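Visit Report: Gridden Handling Center, Jonau
Last updated: 28 August 2026

In June a delegation from the Nzioka Institute for Working Life visited the Gridden handling center in Jonau. The purpose was to study how the introduction of robot arms has changed the duties, training and working hours of the people employed there. The delegation was led by Imani Mbwambo and included Zsolt Gulyás and Mhairi Cowie. It was received by the site manager, Mwende Mfinanga.

The center handles returned household goods and groceries for regional stores and employs 643 people. Before any item type is assigned to an arm on the floor, the task is rehearsed in simulation. The visit began in the planning office, where simulated rooms and objects are prepared.
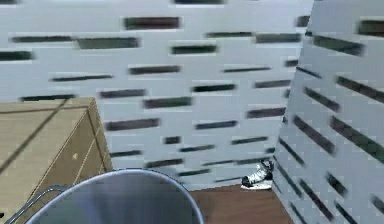

Reading time: 2 minutes

Rooms of this kind are built by former sorting staff. A sneaker on the floor, a bin and a cabinet are ordinary matters to a person tidying a room, and the staff are asked to decide what should be picked up, what should be left alone and in what order. Ms. Mfinanga explained that the first scenes were bought from an outside supplier, Gramix, and that the sorters found many of them unlike their own work. The center now writes its own task lists. Forty employees have completed the training course, which takes 100 hours and is held during paid time.

The delegation spoke with Tumaini Mrema, who worked on the returns line before moving to the planning office. Mr. Mrema said that the new work is easier on his back and shoulders but requires long periods at a screen, and that he misses the company of the line. He had asked for a mixed schedule, with part of each week spent on the floor. The request was granted and the same arrangement has been offered to others in the office.

The second part of the visit concerned mixed goods, where food and household products arrive together. Staff regard these as the most difficult loads, and the rules for them were the subject of long discussion between the sorters and the engineers.

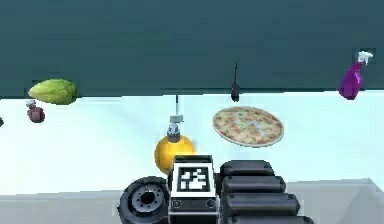
The sorters' position was that food must be kept apart from bottles and sprays at every step, including in rehearsal. The engineers had first treated all items alike, according to size and shape. The written procedure now follows the sorters' rule, and a shift lead must approve any change to it. Ms. Cowie noted that this gave experienced employees a formal say in how the arms are used, which they had not had under the earlier system.

Working hours were also reviewed. The night shift on the returns line has been reduced, and with it the night supplement that several employees relied on. Management has agreed to maintain the supplement for one year. Employee representatives told the delegation that they consider this period too short. Talks were continuing at the time of the visit.

Mr. Gulyás asked how errors are recorded. Each stop of an arm is entered in a log by the nearest operator, who may restart it or call for help. The log held 2000 entries on the day of the visit. Operators are not ranked by the number of stops at their station, and the delegation recommends that this remain the case.

The Institute thanks Gridden and its employees for their time. A return visit is planned after the supplement agreement has expired.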